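Unit 6: Budgeting a Hand-Held Gripper Station

Course notes, Equipment Planning for Automation. Instructor: Murali Varma. Read before Friday. Bring the blank cost sheet.

6.1 What goes on the request

A request for a demonstration station is usually written as one line: "grippers, pair." Purchasing then approves a pair of grippers, and the remaining items arrive as separate requests over the next two quarters. The cost sheet used in this course splits the station into four groups.

Group A, tools: left and right gripper, spare fingers, marker cubes or cards.
Group B, surface: table, task objects, floor tape.
Group C, room: displays, stands, network, lighting.
Group D, people: operator hours, training hours, setup hours.

Group A is the only one with a vendor quote behind it. Groups B and C are priced from catalogs. Group D is priced from the internal rate, which for this exercise is $23 per hour.

Task objects belong in Group B even when they are electronic. A tablet that gets handled by the grippers is a consumable and should carry a replacement line. 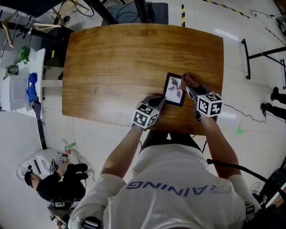

6.2 Worked figures

The Zastau quote used in class lists the gripper at $1000 per unit, so a working pair is $2000. Spare finger sets are $145 each. Order one set per gripper at the start. Lino Pellegrini's sheet from the January section left the spares out and had to be reopened; his revised version is in the shared folder.

Marker cubes are quoted separately by Coman. Check whether the quote covers printed faces or blank ones. Reprinting is cheap, but a replacement cube has to be calibrated again, and the hours go to Group D.

Operator hours: take the number of sessions, multiply by session length, then add setup and teardown. Do not fold training into this figure. Training is a one-time cost per operator, and it recurs only with staff turnover.

6.3 Room costs

Most rooms offered for this work were fitted out for something else. Walk the room with the sheet in hand and enter what is already there at zero cost, with the owner's name beside it. An item without an owner tends to leave when the owner needs it.

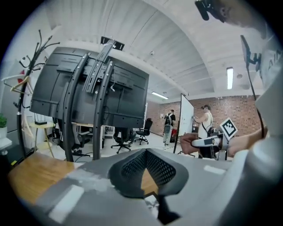

Group C is where the sheets from the last two sections differed most. Amado Layug priced a new display and stand; Eimear Ó Dubhghaill entered both as existing and moved the money to spares. Either is acceptable if the mounting is stated. A large monitor on a two-pole stand with a VESA bracket, like the one standing near the table, is three lines on the sheet: panel, bracket, stand. The whiteboard on its own stand is one more. Lighting is entered by fixture, and ceiling fluorescents already in place go in at zero.

Floor area is charged by some departments and not by others. Ask first. Include the space people need to stand and walk with the tools in hand, as well as the table footprint.

6.4 Exercise

Prepare a one-page cost sheet for a two-operator station. Use the Zastau and Coman quotes. Mark each line as quoted, catalog or existing. Give the Group D total separately and state the number of hours it assumes. Submit to Carmela Caruso.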